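We use cookies to remember your settings and to count visits. Accept all | Manage choices

Vacancies > Robotics > Data collection

Teleoperation Data Collector (part-time, fixed term)

Zinden is hiring 2 part-time operators to record demonstrations for Istia, our learning system for arm manipulation. The posts run until the end of November and are based at our Halliday site. Both report to Märta Vik.

Operators guide a single arm through short tabletop tasks while joint positions, gripper state and depth video are logged together. The present task set covers packaging: opening and closing lidded boxes, taking items out of tissue paper and putting them back. Each task is repeated from varied starting positions. An episode lasts 30 seconds or less. Failed attempts are kept and labelled as failures, so accurate labelling matters more than speed.

Duties
- Reset the workspace between episodes according to the task sheet.
- Check camera alignment at the start of each session.
- Label every episode on the day it is recorded.
- Report dropped frames, gripper faults and changes in lighting.

Requirements
- Steady hand control and normal or corrected vision.
- Able to follow a written procedure without shortcuts.
- Basic use of a Linux desktop. Programming is not required.
- Available for three sessions a week.

Experience with motion capture, lab work or quality inspection is useful. Training takes six days and is paid at the full rate. Sessions are limited to three hours, with breaks.

To apply, send a CV and a short note on any repetitive precision work you have done to Edeltraud Koller, quoting reference Jellell. Applications close on January 25, 2023. Shortlisted applicants will be asked to complete a trial session at a station of the type used for the box tasks. 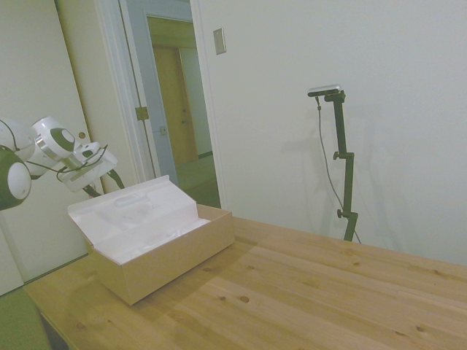 Travel costs for the trial session are repaid on receipt of tickets.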